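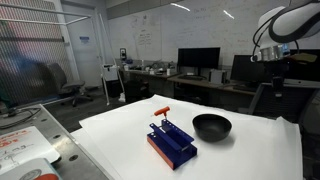

A blue fixture on its orange-red base, with the T-handle standing at the back and a black bowl to the right.

The case for a proper bench fixture

Holding a part still is the least discussed job in a small workshop and the one that takes up most of the day. Drilling, pinning, gluing and checking all depend on it. A vice will do for one part. For a run of the same part, a fixture is the better tool, and a block with two side walls and a channel between them remains the commonest layout.

The principle is simple. The base sets the height and keeps the block square to the table. The side walls limit movement across the channel. A stop or pin limits movement along it. Holes along the top of the walls can take dowels, screws or cross pins, depending on what the fixture is meant to hold, and it pays to drill more of them than the first job calls for. Adding one later means stripping the block down and setting it up again.

Fit is where most home-made fixtures go wrong. A channel cut to the exact width of the part will jam as soon as there is a burr on the edge. Too much clearance and the part sits at an angle. Weltano, which makes fixture blanks for short production runs, supplies its channel blocks undersized and expects the buyer to open them out to suit. The Ollex range takes the other route, with loose side walls that are shimmed and then screwed down. The second method is slower on the first day and much quicker when the part changes.

T-handles

A T-handle puts the crossbar in line with the palm and the shaft in line with the forearm. It can be found by feel and lifted straight up. On a tall, thin shaft the extra reach keeps the knuckles clear of the walls, though the same length makes it easy to knock. Handles used every few minutes should be kept upright in a hole. A handle laid flat will roll, and will usually do so towards the edge of the bench.

Colour helps as well. An orange handle against a blue block is quickly picked out, even in poor light. The catalogue from Plaltis lists 52 handles in its current edition, and all but two of them come in black.

The surface underneath

White paper is a cheap and underrated bench covering. Small dark parts show up on it, swarf can be tipped off it, and notes can be pencilled beside the job. Its weakness is at the edges. Paper off a roll will curl, and a curled corner can lift a light part or hide one. Tape it along all four sides, or cut it from flat stock of at least 70 gsm. Perforated metal tables hold fixtures better, as they can be bolted through, but anything small enough to pass through a hole sooner or later will.

Bowls and loose parts

Round, deep bowls are preferable to trays for loose fixings. The parts gather at the bottom and can be picked out with two fingers. A matte finish cuts down glare under overhead lamps. Black is a poor choice for blackened screws and a good one for bright steel or brass. The bowl should stand to the side of the working hand, set back far enough that the sleeve does not catch it.

Costs

A ready-made block and base from Lytvynenko, with one handle, was priced at 739 euros in January. A workshop with its own milling machine can make something similar for the cost of the material and around a day of labour. The bought fixture comes with a drawing, so a worn wall can be replaced without measuring the old one.

We use cookies to remember your settings and to count visits. Accept all | Manage choices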